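Listham two-arm desk tasks: README

Student robotics club, data and code notes
Maintained by Souad Lahlou and Ivar Tveit
Last edited 27th December

What's in here

Recordings of two robot arms doing small stationery and tidying jobs on a tabletop, plus the scripts we use to load them, check them and train on them. The club made all of it after class hours, and we're pretty thrilled with how it came out! If you're a new member, start with "Getting going". If you're from another club and just want the data, skip to "Layout of the folders".

There are 700 episodes in the current release, covering 11 tasks. Every episode was driven by a person using the hand controllers, so there's a real human doing real human things in there, including hesitating, changing their mind and going back for another try. We left those in. We like them.

Getting going

Clone the repo, make a fresh Python environment and install from requirements.txt. The loader is called lillo (Othmane named it and won't say why). To open an episode, run

python -m lillo.view --episode 41

and you should get the camera view in one window with the joint angles scrolling underneath. Episode 41 is our favourite test case. It's long, both arms move a lot and the gripper signal changes often, so if your plots look sensible on that one they'll look sensible on the others.

If the window opens grey, your video decoder is too old. Update it and try again before you file an issue, please. We've had that issue filed a lot.

Layout of the folders

raw/ has the recordings straight off the rig, one folder per episode.
clean/ has the same episodes trimmed at both ends, with the arm signals lined up to the video.
splits/ has the train and held-out lists as plain text files.
notes/ has the operators' own comments, typed in after each run. Spelling is as it came.
salem/ has the training code for our baseline policy.

Each episode folder contains a video file, a table of joint positions for the left and right arms, a table of gripper openings and a short text file with the task name, the operator's initials and the outcome. Outcome is one of done, partly or failed. The operator picks it, then a second person watches the recording and either agrees or changes it. When they disagreed we kept both answers, and the loader gives you the second person's by default.

Left and right mean left and right in the camera view. The October recordings had them swapped in the table headings. It's fixed in clean/ and still wrong in raw/, so don't mix the two!

The tasks

Each task has a short name and a one-sentence instruction, both in tasks.txt. They include putting a pen in a cup, taking it out again, passing an eraser from one gripper to the other, and moving a cap from one side of the desk to the other. The handover is the one people ask to see on open nights, and it's brilliant when it goes smoothly.

Object positions change between episodes. We didn't want a policy that had memorised the desk, so whoever was on setup moved things before each run. Some people were bolder about this than others. Adel Ramadan's setups are spread all over the place and make great held-out episodes, which is how most of them ended up in splits/heldout.txt.

How we recorded

We worked in pairs, one driving and one on setup, and switched over when the driver's shoulders gave out. A first-time driver did practice runs until they felt comfortable, and none of those are in the release. Ismail Belhaj wrote the driving guide in notes/driving.txt and it's worth reading even if you never touch the controllers. His advice to move one arm, stop, then move the other made a huge difference to our newer drivers.

The black fabric walls went up before the second batch. With the classroom lights and the windows out of the picture, the background stays much the same from one run to the next, and our object detector got noticeably happier. Keep the sides closed while recording. Phones off the table too — a screen lighting up halfway through will show up in the video.

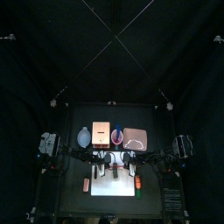 Before each run the driver brings both arms to the ready pose and holds still for a moment. The trimming script looks for that pause to find where the episode begins, and it gets confused if you're already drifting. If you add episodes of your own, count to two in your head before you start. It feels silly and it works.

Training the baseline

The baseline in salem/ is a small imitation policy that takes the camera view and joint positions and predicts the next short stretch of motion. It trains overnight on the club computer. Batch size and learning rate are in salem/config.txt, and we'd love to hear from anyone who finds better ones. It's good at single-arm tasks, shaky on the handover and quite bad at anything with a cap.

If you're short on disk space, splits/small.txt lists 400 episodes that still cover every task.

Known problems

The gripper reading on the right arm sticks near closed in a few early episodes. They're listed in notes/gripper.txt.
Some operator comments are in French. We haven't translated them.
Colours look slightly different between the first and second batches.
The viewer crashes if you resize it while it's playing. Othmane is on it.

Using it and adding to it

Use the data for any class, club or hobby project you like, and tell us what you made! To add episodes, run litov_check.py on your folder first and open a pull request once it passes. Souad looks after the data and Ivar looks after the code. Questions about the rig itself go to Ismail — he has the spare parts and the wiring diagram.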